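Anyone else's sourdough gone sluggish since the clocks changed?
6 min read

marlow_bakes
Mon 3 November

Hello all, I've been reading along here for ages and finally have something to ask. My starter (she's on her third year, raised from a spoonful my neighbor gave me when we moved to Kenemport) has been a champion all summer. Fed her before breakfast, baked by supper, never a worry. The last two weeks she barely gets halfway up the jar, and my loaves are coming out squat with that tight, gummy line along the bottom. Same flour, same jar, same everything as far as I can tell. I've been leaving the dough on the counter for five hours like my recipe says, and it just sits there looking at me.

My kitchen faces north and we don't turn the heat on until we're really shivering, so I do wonder about that. But my sister-in-law swears it's the new bag of flour. What do you all think? I have family coming and I'd promised bread, so I'm feeling the pressure a little!

pete_in_the_pantry

Oh, you poor thing, I think every one of us has been there. It's your kitchen, I'd bet a loaf on it. Five hours in July and five hours in November are two completely different things. My dough is happiest at 75 or so, and once the counter gets down into the low sixties I need nearly double the time. Forget the clock for a bake or two and watch the dough. You want it puffy and domed at the sides, with a few bubbles, and a good wobble when you shake the bowl.

If you want to keep your schedule, put the bowl in the oven with only the light on. Do put a note on the oven door, though. My husband preheated mine with the bowl still in there, plastic lid and all, and we were scraping that rack until January.

dottie_crumb

I'll disagree with Pete a bit here, with love. Temperature matters, sure, but a starter that only gets halfway up the jar is telling you she's hungry. I went through the same thing when I switched brands, and for me it was the flour after all. I'd gone from the Tovar bread flour to a cheaper all-purpose and the whole personality of the thing changed. Give her a spoonful of whole rye at each feeding for three or four days. Rye wakes them up like nothing else I know.

Also, how much are you feeding? I see so many people keep a great big jar and give it a tiny little snack. I keep 20 grams of starter and give it 50 of flour and 50 of water, and that's all I ever have going.

pete_in_the_pantry

Rye is lovely and I'd never talk anyone out of it, but it won't fix a cold counter, Dottie! She says it began two weeks ago. That's just when our nights turned.

dottie_crumb

And she also says there's a new bag of flour, Pete. We could both be right, you know. It's been known to happen.

marlow_bakes

Thank you both so much, this is already more help than I'd hoped for. I dug out the old thermometer and the counter by the window is 62, so that's a point to Pete. But I've been doing equal parts of everything in a pretty full jar, so I think Dottie has caught me out too. I've got her down to a small jar now with a spoonful of rye, sitting on top of the fridge. I'll bake again on the weekend. Should I use warmer water in the dough as well, or is that overdoing it?

Ylva Nygård

Warm water is a very good idea and you are not overdoing it. I grew up baking in a house where you could see your breath in the pantry, and my mother always warmed the water and the bowl too. Comfortable on the wrist is fine. I would also use a bit more starter in the winter. If your recipe says 70 grams, try 100 and see how it feels.

I would gently say, though, that I don't love the top of the fridge. Mine gets no warmer up there than the rest of the room, these newer ones give off so little heat at the top. I bought one of those Ornura proofing mats a few years back and was never happy with it either – it warmed the bottom of the bowl and left the rest cold. A picnic cooler with a jar of hot water in the corner has worked better for me than anything I paid for. Change the water when it cools and you can keep a dough cozy all afternoon.

hank_loafs

Have to stick up for the mat! I've had the Jinora one for two winters and it's been great, but you do need to lay a folded towel under the bowl and drape another one over the top. Without the towels I had the same trouble as Ylva. It cost me more than I'd like my wife to know.

One more vote for being patient. My best loaf last winter was one I forgot about. I mixed it after supper, fell asleep in front of a ballgame, and shaped it at six in the morning. It had been out all night in a chilly kitchen and it was gorgeous, big open crumb, crackly crust, a little tangy. Now I do it that way on purpose from Thanksgiving on. Less starter, no extra warmth, and let the cold do you a favor. So I suppose I'm disagreeing with everybody, sorry folks.

marlow_bakes

Hank, I love that, and it would suit me so well on work nights. How much less starter are we talking about? And do you still give it time in the fridge after shaping, or straight into the oven once it's puffed up again? My family arrives Friday evening, so I'm thinking I could mix on Thursday after supper, have one loaf for the table and one for toast in the morning.
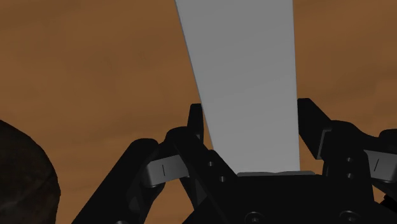 I'd still like to try the cooler trick too, so maybe one loaf each way and we'll let the family vote. I'll come back and tell you who won.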